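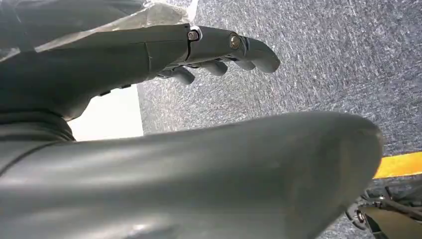
From: Gizella Vida
To: Borkovar shop floor list
Subject: Re: the hand, and what happens to the packing benches
9th June

Hello all,

Thank you for the replies, and sorry mine has taken a few days. I wanted to talk to the late shift first, and then my own bench got busy, as it does whenever the Flavby orders come in.

Harawira wrote:

> I don't mind the machine itself, I've worked next to machines
> all my life. What I'd like to know is who looks after it when it
> stops. At Mekari they put two arms in and the packers ended up
> standing about waiting for someone from the office to press
> a button. Also, will we still rotate, or does one person get
> stuck beside it for the whole shift?

I think this is the right question, and I put it to the managers more or less word for word (I left out the bit about Mekari, I hope you don't mind!). The answer is that stopping and restarting will be done by us. Everyone on the packing benches gets the training, on paid time, and that includes the part-timers and anybody who is away this month. Real repairs stay with maintenance, so please don't go undoing screws on it, however tempting it looks.

On rotation, we have it in writing now. Two hours at the robot station and then you swap, the same as we do at the taping machine. I asked for an hour and a half and didn't get it, but we can look at it again once people have tried it for a few weeks.

For those who haven't been told the details, the hand is meant to take over lifting the small tubs out of the trays and setting them in the cartons. We have 342 product lines and the plan covers 122 of them to begin with, all the plain round ones. The gift boxes, anything with ribbon, and the awkward glass things stay with us, and I must say I was glad to hear it, as I rather like doing the gift boxes. Those of you with bad wrists may be gladder still to see the back of the tubs. I've been on them eleven years and I can feel every one of them when I open a jar at home.

What I am less happy about is the target. The draft has a figure of 216 cartons an hour for the station, person and machine together, and I can't find anyone who will tell me where it came from. I've asked that no targets are used in anybody's review until the training is finished. They said they would think about it, so I shall keep asking.

The first training group is 40 people, which is most of the early shift. If you can't manage your slot, write to me and not to the whole list, and I'll find somebody to swap with you. And if there's something you'd rather raise quietly, my bench is the one nearest the canteen door and I'm nearly always there before the start of the shift with a cup of tea.

Harawira, would you come along to the next meeting with me? You put it so much better than I did.

All the best,
Gizella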